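Open Day at Skerkon: A Visit to the Woker Publishing Team
2 min read

Our editorial office attended the open day held by Skerkon at its Plarkov offices on 14 Nov 2025. Skerkon maintains Woker, a publishing tool used by small websites and independent writers. The purpose of our visit was to learn how add-ons are reviewed before they reach the public directory. 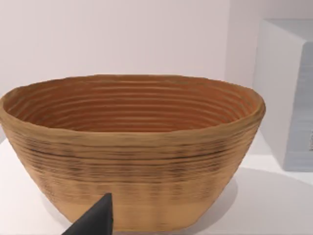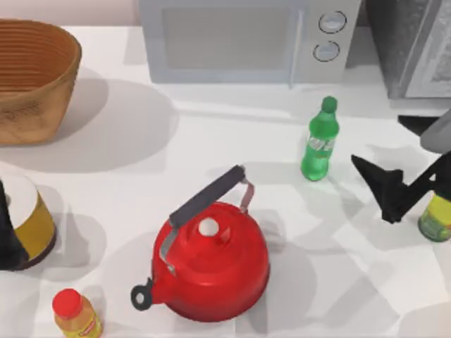
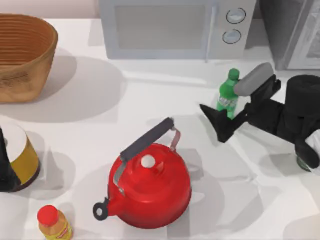
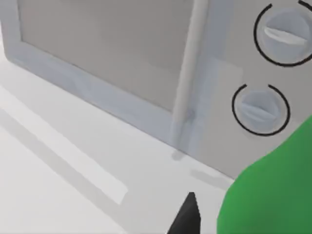 Visitors were received at the front desk and divided into 2 groups. Our group began with the review team, which reads the code of each add-on sent in by outside developers. The directory held 409 add-ons on the day of our visit, of which 384 had passed the current security check. The remainder stay listed with a notice until their authors send an update.

A member of the team took one submission through the full process. The add-on, a contact form, was returned to its author with a request for clearer error messages and a correct license file. We were told that missing license files are the most frequent reason for return.

The second session dealt with themes. Skerkon changed its theme rules in July, and every new theme must now work with a keyboard alone and remain readable on a small screen. Representatives of Nwachukwu, a hosting company that serves many Woker sites, presented their method for testing updates on a copy of a site before the live version is changed. Their talk ran over time, and the planned visit to the support desk was shortened.

The question period covered backups, comment spam and the moving of older blogs to Woker. The import tool at present accepts files from 13 other systems. Image captions are sometimes lost in the transfer, and site owners should check them by hand.

Slides from both sessions will be sent to registered visitors by email. Requests for printed copies may be left with the Plarkov front desk.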